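4.2 Tidying the worktop

The second group of tasks took place on a kitchen worktop in simulation. We chose it because putting loose items away is a chore most people do several times a day without thinking, and because it needs no special tools. The job given to the robot was to pick up a drinks bottle and place it in a bowl. All runs used the Cerell policy described in Section 3, trained on 4000 demonstrations from the Trirnside set. No further training was done on this kitchen.

Each run was stopped after 90 seconds. A run counted as a success if the bottle was inside the bowl and the gripper had let go of it. Tilahun scored the runs from the recorded views, and Tamiru scored them again without seeing the first set of marks. They disagreed on 2 runs out of 100, and both were settled by checking the logged positions.

The overhead view shows how the items lie in relation to the arm. The close view is much harder to use, as a large grey cabinet-like unit takes up most of it and the wooden vessel is only partly in sight. Both views were passed to the policy at every step.

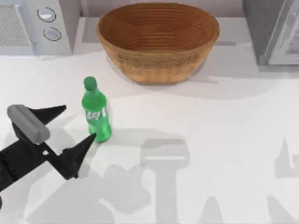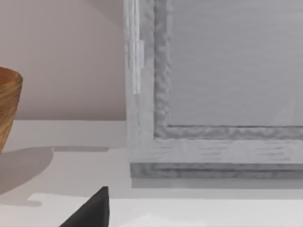

Figure 3. Two views from the worktop task. A black gripper finger can be seen in each.

4.3 Results on the worktop

The policy reached the bottle in most runs. Failures came mainly at two points. In the first, the fingers closed too early and the bottle tipped over, after which the arm rarely found it again. In the second, the bottle was lifted but released over the rim of the bowl. The Brito baseline failed in the same places and more often, and it also tended to stop moving when an item left the close view.

Speed remains a problem. A person would clear one bottle in a moment, while the arm used a large part of the time allowed even when nothing went wrong. We do not think either method is ready for use in a home. Tipped bottles matter more there than they do in simulation, where nothing is spilt and the worktop can be reset at once. Section 5 looks at whether a slower approach to the bottle would reduce the first kind of failure.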